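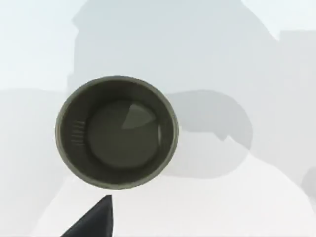 Lelto Tabletop Pack, version 2

Okay, so I've been living with this pack for most of the year and I'm really happy it's finally up for download! Lelto is a simulated table with two arms, a turquoise rack, cups and a bunch of clutter, and it comes bundled with the training recipe we used for our cup-picking results. You get the scene, the demos, the scripts and my slightly rambling notes.

The recipe is the part I care about. We call it the Drelthorpe split, after the meeting room where Ayodele Anozie drew it on the window. You train one policy on the whole scene, then you freeze most of it and retrain only the wrist-view encoder on the last stretch before the grasp, when a cup starts filling up the view and the rest of the table goes soft. It's a small change (one config file!) and it took us ages to try it.

What's in the download

Scene files with the rack, cups, striped toy, bottle and packages
538 demos, recorded in simulation, wrist and overhead views together
Training and evaluation scripts for the Drelthorpe split
Checkpoints for the plain policy and the split one
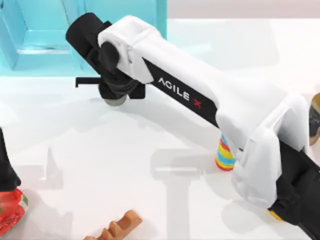
Do I need two GPUs to retrain it?
One is plenty. Retraining the wrist encoder takes me about 20 minutes on an ordinary desktop card, and the full policy is an overnight job.

How it did

We held out 286 starting layouts that neither policy had trained on, and ran both policies from every one of them. The split policy came out ahead on first-try grasps, and most of the gain was in layouts where a cup had clutter close by. In open space the two were so near each other I wouldn't bother arguing about it. Placement into the rack didn't improve at all, which bugged me, but the wrist encoder is only retrained up to the grasp so I guess I had it coming.

I should mention the shadows too. Renders with soft shadows turned on were harder for the plain policy, mainly with the dark cup, and I'd leave them on if you want numbers you can compare with mine. The switch is in the scene file under lighting. 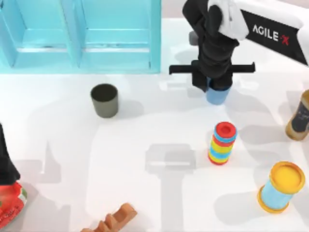
Hadiza Adebisi: Got the split running on our Stikholm scenes in July and the grasp gain held up, but only after I lowered the learning rate for the encoder. The default wrecked it in the first few epochs. Could you put that in the readme?

Done, and thank you! Version 2 ships with the lower rate. If you're coming from the first version, delete your old config before you unpack, or the loader will happily keep using it.

The other thing that changed is the rack. In the first version its collision mesh was a bit fatter than the part you see, so arms would bump into thin air next to a divider.
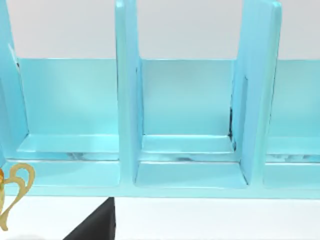
I rebuilt the mesh from scratch, dividers and floor slats separately, and those phantom bumps went away. It does make the physics a touch slower, so there's a coarse version in the extras folder for quick tests. Please don't report results on the coarse one.

License and support

Free for research and teaching. For commercial use, write to Marciniak and they'll sort you out with a quote. Bugs come to me through the tracker, and a seed plus the layout number gets you a much faster answer.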